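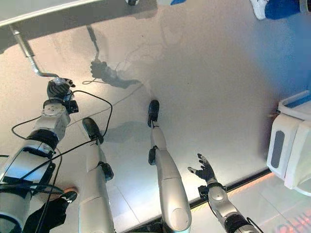
The Year I Went Glossy

I used to be a wood person. Oiled, scratched, a bit sticky near the toaster – that was my idea of a surface, and I'd have told you so at length at any party with a kitchen in it. Then in February I spent a long afternoon in the Hindavard showroom, trying to stay out of the sleet, and put both elbows on a high-gloss white counter. I could see my sleeves in it. I could see the light fixture in it! I went home and looked at my poor old table as if it had said something rude.

So I've been living with gloss ever since, and people keep asking me what it's like, usually in the voice they'd use for a new puppy.

What you get, first of all, is reflections. Put a bent piece of metal tube near a shiny white top and you have two of them, the real one and a darker, softer one underneath. Cables do the same thing. I have a lamp cord that loops across the end of my work table, and on the wood I never noticed it at all. On the gloss it has a twin. If you're the type who leaves chargers lying around (I am exactly that type), you'll either learn to tidy them or learn to enjoy the scribble. I did a week of tidying and then went over to the scribble side.

My top is the Kirnix, the plain one with the square edge, and it cost me $599 before delivery. There was a nearly identical one from Bélanger at $554, and I went back and forth over that $45 like it was a house deposit. In the end it came down to the edge. The Bélanger has a slight curve to it, pretty as anything, but I clamp things to my table – a vise, a pasta machine, once a whole sewing lamp – and a clamp wants something flat to bite on. If you never clamp anything, take the curve and spend the difference on dinner.

About white

There isn't one white. I brought home 14 sample chips and lined them up on the windowsill, and by evening half had gone blue and a couple looked like teeth. I kept moving them from room to room for days. My advice is to look at them lying down, the way a table lies, and look at them under whatever bulb you'll really be using. A chip held up in the air tells you about walls.

And think about metal while you're at it! Silver tube against white is crisp and a little bit clinical, which I love, and brushed metal softens it. Polished is the showy one, and in a small room with a shiny table you may find you've had enough sparkle by breakfast. I put brushed rails over the counter and polished handles on the drawers, and if I were doing it again I'd swap the handles. 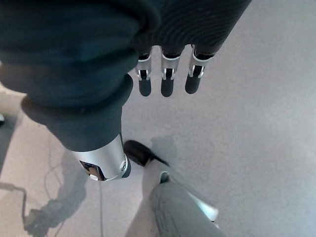

Floors are where I lost my nerve. I'd gone so far with white that I nearly did the floor in it too, glossy, wall to wall, and I had the tab open with everything in the cart. Then I remembered my boots. Pale gray in a flat finish was the compromise, and I think it's the best decision in the whole room. It keeps the light bouncing around without showing you your own ankles, and crumbs have to be fairly ambitious to stand out on it.

The other thing it needed was something soft. A room that's all shine and pale floor sounds strange – your cup lands with a clack and you hear every chair. I bought a heavy dark teal throw from Flillow, the kind with a bit of ribbing in the weave, and it lives in a heap on the bench where it folds up into shadows all by itself. Matte cloth next to metal is about my favorite thing to look at now. I bought a second one for the chair and then a third, and I'll stop there, probably.

Keeping it clean, then, because that's always the second question. Fingerprints, yes. Dust, yes, especially in low sun, when the table looks like a map of somewhere. I use a damp microfiber cloth and a dry one after it, and I don't own a special spray. I did fall for a polishing kit early on and it left swirls that took me most of an evening to rub out. Lift things when you move them, don't slide them. I have one fine scratch by the window from dragging a planter, and on a gloss top a scratch catches the light every single afternoon.

Would I spend $500 or more on a shiny table again? I would, and I've started eyeing the hall shelf. The old wooden one is out on the porch with the tomato seedlings on it, still sticky at one end.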